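Plirker, Favo project
Working group on recording practice with hand-held grippers
Minutes of the May meeting

Place: Robles room, Venby office, and by telephone
Start: Saturday, 10:00
Present: recording team, labeling team, hardware desk, one person from legal
Absent with notice: training team

1. Opening and minutes of the last meeting

The minutes of the last meeting were accepted with one correction. In point 4 it should say "before each session" and not "before each day". The labeling team asked for this, as several collectors understood the old text in the way that one check in the morning is enough.

2. Status of the rule sheet

The rule sheet for Favo is now in its second draft. The recording team sent it to the collectors and received comments on 11 of the rules. Most comments are about language. Collectors find the words "end effector" and "workspace" difficult, and it was agreed to write "jaws" and "place where you work" in the whole text. The hardware desk will keep the technical words in its own manual.

3. Review of recordings

The labeling team looked at 200 recordings made in private homes. Of these, 151 were accepted without remark. The other 49 were sent back or put on hold. The most frequent remark was that the object had already been in the jaws when the recording began, so the approach was missing. The second was fast turning of the wrist, which makes everything next to the object hard to see.

There was a discussion if fast movement should be a reason to refuse a recording. The recording team said that people move fast at home and that the data should show it. The labeling team answered that they cannot mark an object when they cannot see its border. It was agreed that blur on things in the background is accepted. Blur on the object in the jaws for the whole length of a grasp is not accepted.

4. Rules for gripping

The following text was agreed for the rule sheet:

Hold the handle with the whole hand. Keep your fingers away from the jaws and from the linkages.
Start with the jaws open, and let the object be seen before you touch it.
Close on two opposite sides of the object. For a box, both rubber pads should press against the sides.
Do not use the other hand to put the object into the jaws.
Stop closing when the object is held. Do not press more to be sure.
Put the object down before you open. No dropping, also not on a bed or a sofa.

The hardware desk asked to add a rule about dust on the pads. Accepted. Pads are wiped with a dry cloth before each session. A pad which is torn or comes loose must be reported the same day, and the tool is not used until it is changed.

5. Soft surfaces

The first draft allowed only tables and kitchen counters. Some collectors asked if they may work on a bed, because at home that is where they sort and pack things. The training team had written in advance that they would like to have more soft and patterned surfaces, and no one was against it. The limit on surfaces is removed. The collector should write "bed", "sofa" or "carpet" in the surface field. Until now 53 recordings have this field empty, and they go back to the collectors to be filled.

It is not necessary to change the bedsheet or cover it with something plain. Toys and other things of the home may stay where they are, if the members of the home agree to it.

6. Text on objects and privacy

Legal explained the difference between product text and personal text. Product text is allowed, for example on the back of a box or on a tag, in any language. Personal text is not allowed. This means names, addresses, telephone numbers, delivery labels, medicine labels and school papers. The collector looks over the place before starting and takes such things away. Not only the object is important, also what lies beside it.

Question from the recording team: what about printed pictures of people, on cards or booklets? Legal thinks that drawings and cartoon figures are no problem. For photographs of real persons an answer will be given in writing. Until then, collectors should turn such cards face down.

7. Bags and small packets

Clear plastic bags were discussed shortly. The labeling team marks the bag and its content as one item when the bag is closed, and as separate items when something is taken out during the recording. The recording team will explain this to the collectors. Small packets lying near the jaws should be moved to the side before the grasp if there is a risk that the jaws catch them.

8. Actions

Recording team: third draft of the rule sheet, with the new words from point 2 and the text from point 4.
Labeling team: list of recordings with empty surface field.
Legal: written answer about photographs on printed items.
Hardware desk: order of spare pads, and a short page on how to change them.
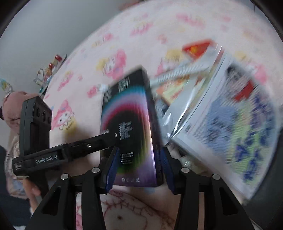

9. Next meeting

Same room, 10:00. The training team is asked to take part, as the third draft should be approved then. The meeting was closed at 11:40.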